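The Slow Return of the Shape Puzzle
November
By Liao

I bought my first grown-up puzzle at a rummage sale in Jollbridge, for 2 dollars, in a bread bag.

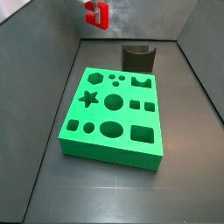 It had no instructions and I'm fairly sure a piece was missing, but I sat at the kitchen table with it until one in the morning and let my tea go cold. I hadn't done that since I was seven! So I started asking around, and wow, there are a lot of us. The puzzle swap in Totville began with three people in a library basement (I was one of them, grumpy, with a cold) and now the mailing list has 2,000 names on it.

What do we like about it? Everyone says something different. My neighbor does hers on the train. My sister says it's the only hour when she doesn't look at her phone – and my sister looks at her phone in the shower. For me it's the click. You turn a piece over, you try it the wrong way, you mutter at it, and then in it goes.

If you want to start, start cheap. Thrift stores are full of these things, usually on the bottom shelf next to the fondue sets. Skip anything that promises to make you smarter. I did spend real money once, on a Drista set with pieces so alike I wanted to throw it in the yard, and I still haven't finished it. It lives under the couch. I get it out when it rains.

The swap meets at 7 p.m. in the same basement. Bring a sweater.

3 comments

puzzlemom: The bottom shelf!! So true. Found two last month.

old_hank: My Drista is under the bed. Solidarity.

tvillegal: Is there parking by the library?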